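Ticket 537: Loan balance in Dandia does not match lender statement
Category: Accounts and balances > Loans
Status: Resolved
Opened by: Gizella Vida
Product: Dandia desktop, with Flado bank feed

Original report

My loan balance in Dandia is higher than the balance on the statement from Szabó Lending, and the gap gets bigger every month. It is a plain fixed-rate personal loan at 8 percent. I pay $345 a month from my checking account at Gavosley. The October statement gives a closing balance of $15,661.00. Dandia says $15,983.73.

The checking side is right. Every payment shows up there once, for the right amount, and the checking balance agrees with the bank to the penny. Only the loan account is off.

What I have tried so far:

Refreshed the feed twice. No change.
Logged out of Flado and linked the lender again. No change.
Checked the interest rate and the start date in the loan settings. Both are right.
Looked for a duplicate payment on the loan side. There isn't one.

I would like to avoid deleting the account and starting over. There are 187 transactions in it, many with notes I typed by hand, and I need them for my records.

Reply from support

Thank you for the details. Please send us the payment, interest and principal from your last three statements, and the same lines as Dandia shows them in the loan register. Please also tell us when you last had a month where the two balances agreed.

Update from Gizella Vida

July agreed. August was the first month that didn't. From the paper statements:

August: payment 345.00, interest 109.15, principal 235.85
September: payment 345.00, interest 107.58, principal 237.42
October: payment 345.00, interest 106.00, principal 239.00

In Dandia the loan register has the payment split correctly into principal and interest for each month. Then, one day later, there is another line called "INT PORTION" with the interest amount again, and that line is added to the balance as a charge. In July and before, there is no such line.
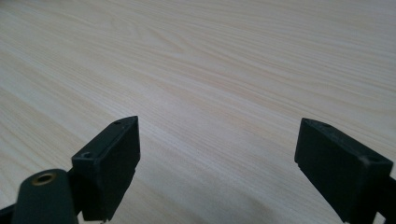

The cumulative interest chart was what made me look in the first place. With a loan like this, the line should climb at nearly the same slope the whole way, flattening a tiny bit as the balance comes down. Mine did that until August and then it bent upward. I had the statements spread out and was checking them against the screen, and the grain in the tabletop was a fair picture of what I expected, long fine lines going up from lower left to upper right. The chart on my screen had a kink in it. If it helps, the three extra lines come to $322.73, and that is the exact difference between the two balances.

Reply from support

That does help, and it matches what we see in the feed log. The lender now sends two records for each payment. The first is the payment with its split. The second is a memo record that repeats the interest, meant for information only. Flado passes both along. Dandia has no memo type for loan accounts, so it reads the second one as a new interest charge.

Nothing is wrong with your loan itself, and you don't need to contact the lender. The extra $106 in October, for instance, was never charged to you. It exists only in your Dandia file.

Please do the following, in this order:

1. Make a backup. File > Save backup copy. Keep it somewhere outside the Dandia folder.
2. Turn off automatic download for the loan account only. Leave it on for checking.
3. Open the loan register and sort by description.
4. Select the three INT PORTION lines and choose Exclude from balance. Do not choose Delete. A deleted line will be downloaded again at the next refresh, and an excluded one stays excluded.
5. Go to Account > Recalculate and wait for the progress bar to finish.
6. Compare the closing balance with the October statement.

Update from Gizella Vida

Steps 1 to 4 done. At step 5 I got a message: "Cannot recalculate. Reconciled period is locked." I had marked August and September as reconciled before I noticed the problem. I know, I should have compared them more carefully - I only checked that the payment was there.

Does unlocking the period wipe out my notes?

Reply from support

No. Unlocking removes the reconciled mark from each line and nothing else. Notes, tags and attachments stay as they are. Go to Account > Reconciled periods, select August, and choose Unlock. September will unlock along with it, as it comes later. Then run Recalculate again.

Update from Gizella Vida

Done. The recalculation went through this time. Closing balance for October is now $15,661.00, same as the statement. I also checked August and September one at a time and both agree. The notes are all there.

Two things are still not right:

The yearly interest report still counts the excluded lines. The total on it is $322.73 too high. I use that report for planning, so I'd like it to be correct.

I don't know what will happen in November when I turn the download back on. 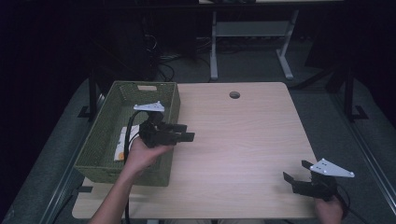 Judit Farkas wrote that she had the same trouble with the same lender and found that the yearly report keeps its own stored totals. Recalculating the account does not touch them. She had to open the report, change the date range to any other year, run it, and then change it back. After that the numbers were right and stayed right when she closed and reopened the file. She also mentioned that a saved copy of the report under My Reports has to be refreshed separately, and that she had missed this the first time.

Update from Gizella Vida

Changing the date range worked. The report total is now correct. I had one saved copy as well and refreshed that too. Thank you, Judit.

Reply from support

We have confirmed the report behavior on our side and logged it as a separate bug. The workaround is fine to use in the meantime and does not change any data.

For the download, please set up a rule before you turn it back on:

Tools > Feed rules > New rule
Account: your loan account
Description: begins with INT PORTION
Action: Exclude from balance
Also exclude from reports: checked

The last box is unchecked by default. If it stays unchecked, the balance will be right and the report will be off again.

Rules only apply to transactions that arrive after the rule is saved, so the three older lines will keep the setting you gave them by hand. Please make sure the description is typed in capitals. Rule matching is case sensitive in the current version.

Update from Gizella Vida

Rule is saved and automatic download is back on. I refreshed once and nothing new came in, as expected. Leaving this open until the November payment posts, if that's all right.

Reply from support

That's fine. We have set the ticket to Waiting.

Update from Gizella Vida

The November payment has posted. It came in as one payment of 345.00, interest 104.41, principal 240.59. The INT PORTION line arrived the next morning and was grayed out with the word Excluded next to it. Closing balance in Dandia is $15,420.41, and the online statement from the lender says the same. I ran the interest report and it counted the interest once.

One small thing, not urgent: the cumulative chart still showed the kink in August until I closed the program and opened it again. After that it was fine.

Reply from support

Thank you for checking. The chart is drawn from a cached copy that is rebuilt when the program starts, so a restart is the right fix.

Closing note: cause was duplicate interest memo records from the lender, passed through the Flado feed and read as charges. Fixed on the customer's file by excluding three lines, unlocking and recalculating, and adding a feed rule. Yearly report totals refreshed by changing the date range. Memo record support for loan accounts has been requested from the feed team. Customers who see the same lines on a mortgage or car loan should open a new ticket, as the split is stored differently for those account types.

Status changed from Waiting to Resolved.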